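Steltley open day

From the Taltstead local encyclopedia. Article needs more sources, see talk page.

The Steltley open day is a demonstration of hand-held gripper work put on by Emow, a small robotics firm in Taltstead. Takes its name from Steltley, the row of houses where the firm has a demonstration room. Open to the public, no booking. The subject is household cloth: clothes, bedding, anything soft that has to be picked up and laid flat or folded. Most recent one July 9, 2026.

Locally also called "the folding day" or just "Emow day". The firm uses neither name on its notices.

Background

Emow was set up by Walid Smadi, who had been mending sewing machines and then packing machinery before he went into robots. Early work was on hard things. Boxes, tins, bottles. Cloth came later, after a job for Tarawneh, a laundry on the other side of Taltstead which wanted to know if shirts could be taken out of a heap by machine. The answer at the time was no, or not at a price the laundry would pay. The firm kept at it on its own money.

The trouble with cloth is that it has no fixed shape. A tin looks like a tin wherever you put it. A jumper dropped twice lands in two different shapes, and a robot that has learnt one may make nothing of the other. So lots of examples are needed, done by people, with the movements recorded. This is the part of the work the open day shows. Visitors expecting a walking robot are told at the door, there is a sign.

First open day was a January one, in the laundry's back office. Cramped. It moved to Steltley after that and has stayed.

The room

An ordinary bedroom. Bed along the wall, printed sheet, clothes rack, a fan. Smadi's view is that a clean lab bench teaches a robot about clean lab benches, and people don't fold their washing on one. So the washing goes on the bed, and whatever isn't being worked on stays piled at the side or on the hangers.

The sheet is pink with letters and cartoon figures on it. It has become a bit of a mascot, and children at the open day are asked to find the letters. A busy sheet is also harder to work on than a plain one, as the computer has to tell where the garment stops and the pattern starts. Plain dark cloth on top of it is usually where a session begins. 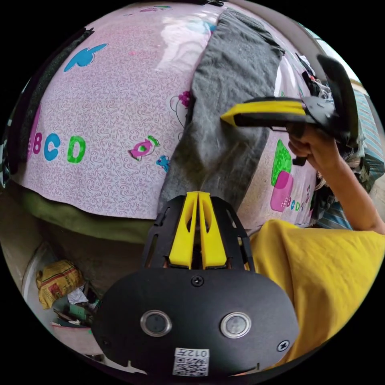

Equipment

The hand-held grippers are the main thing shown. Each is held by a person and squeezed to close a pair of yellow fingers. Black body, handle behind. Round lenses in the front plate. The person does the job and the tool keeps a record of how it was done, and the record is what the robot arm is trained on afterwards.

Used in pairs, one in each hand or one each between two people. Folding nearly always wants a pair. One end held, the other end moved.

The fingers are replaceable and are the part that wears. Earlier ones had a smooth face and slid off anything silky. Smadi has said in talks that he got through a drawer full of them in one winter. The current shape is tapered so it can get under a hem, though a thin pillowcase still gives trouble.

Labels with a square code are stuck to the body so that recordings can be matched to the right tool. Before labels there was at least one week of recordings where left and right were swapped. All thrown away.

A robot arm is also kept at the firm's workshop, a seperate building, and is not part of the open day. It did come once. The doorway was too narrow for the base and it went back.

The demonstration

Each showing lasts 20 minutes and goes in the same order, more or less. Small flat things, then garments, then bedding. Talk from a member of staff while the work goes on. Questions at any point, the people with the grippers will answer but may lose their place.

Small flat things means towels, cloths, napkins. Half fold, half again, put aside. It looks slow. Speeding up makes for poor recordings, so the staff are asked to keep to an even pace, and to go back and redo a corner if it was missed the way a person at home would.

Garments take up most of the showing. Shirts are the ones visitors ask for. Sleeves in, bottom up. Socks were dropped from the programme as no one in the audience could see them past the first row.

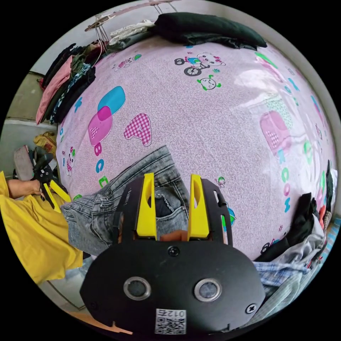 Trousers are treated as a subject of their own in the firm's notes, ahead of shirts. Stiff at the waist, floppy at the ankle, and so heavy at one end that a bad lift drags the whole lot across the bed. The usual advice to new staff is to find a landmark and work from there. On jeans a back pocket does well: it sits near the heavy end, it has edges that show up even in faded denim, and with the fingers open on either side of it the person knows at once how the garment is lying. Legs are brought together after that. Belts out first, keys too, there was an incident with keys.

Bedding comes last. Blankets, sometimes a duvet cover if there's time, and there generally isn't. A large piece can't be held up in the air by grippers of this size so it is folded lying on the bed, an edge at a time. Staff walk round the bed a good deal for this bit. Visitors are asked to stand back from the foot end.

Trying it

After each showing visitors can have a go. Limited to 2 people at a time because of the space. Children welcome with an adult. A tea towel is supplied.

People mostly find it odd to begin with. The wrist does what it always does but the fingertips are somewhere further off and can't feel anything. First attempts tend to grab far too much cloth. Pinching a single layer off a pile is the knack, and it comes with a bit of practise. Tailors and nursery staff are said to pick it up quickest (citation needed).

Recordings made by visitors are not kept. This was asked about so often that it's now on the sign as well.

Attendance and reception

Some 500 people came over the course of the most recent open day, going by the firm's own count at the gate. Queue went down Steltley as far as the corner. Parking was complained about. The one before had been much smaller, and wet.

Reaction has been friendly on the whole. The Taltstead newsletter called it "an odd but pleasant half hour", and recieved two letters afterwards, one in favour. The other letter asked what would become of jobs at places like Tarawneh. Smadi replied in the next issue. He said that the laundry was short of staff as it was and that no machine of his was anywhere near ready to work there, and he invited the writer to come and look. Not known if they did.

A teacher from the town has since asked for a version for schools. Under discussion. Would need a bigger room, or a smaller class.

Criticism

Mainly that there is no robot. Reviews come back to it again and again. A visitor sees people folding clothes with tools, slowly, and has to take it on trust that a machine learns anything by it. A film of the arm folding a towel is shown in the hallway, but the hallway is where the queue is and hardly anyone stops.

Another complaint is that the commentary goes too fast and uses workshop slang. "Snag", "double", "ghost corner". A glossary was printed for the last one. It ran out by lunch. For the record a snag is a finger caught in a buttonhole or loop, a double is two layers picked up when one was meant, and a ghost corner is a fold that looks like the corner of the cloth when the real corner is tucked underneath.

Common questions

The firm hands out a sheet with these. The one asked most is given below as it stands on the sheet, the rest are on the notice in the hallway.
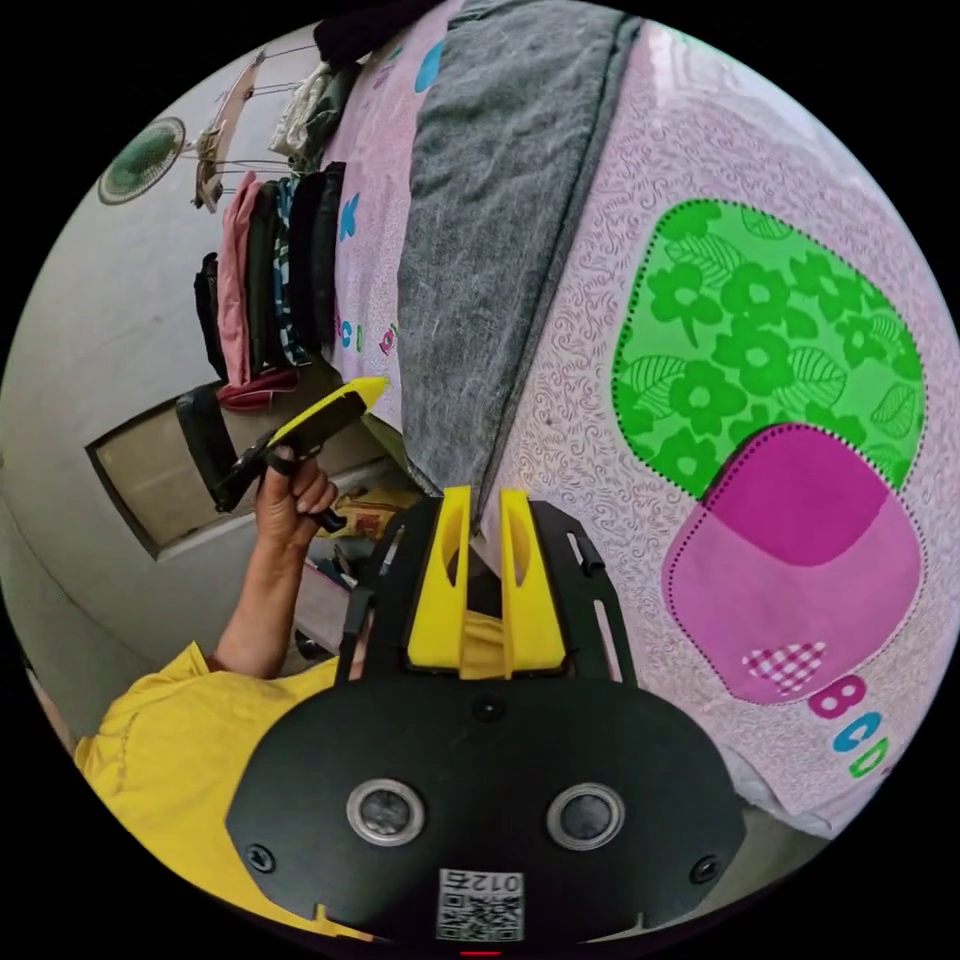 Why not just let the robot practise by itself?

It would take far too long. A robot left to try things at random on a blanket spends nearly all its time making a mess, and someone has to lay the blanket out again each go. Starting from how people do it gets the machine to a sensible first attempt, and it can improve from there.

Getting there

Steltley is a short walk from Taltstead station, out of the side exit and left. Bus stops at the top of the road. The step at the front door is 2 bricks high and a ramp is put out on request, ask at the gate. No toilets at the house. Café opposite lets visitors use theirs.

Dates for the next open day have not been given. Notices normally go up in the window at Tarawneh and at the library.

See also

Emow
Tarawneh laundry
Hand-held grippers
Taltstead events and fairs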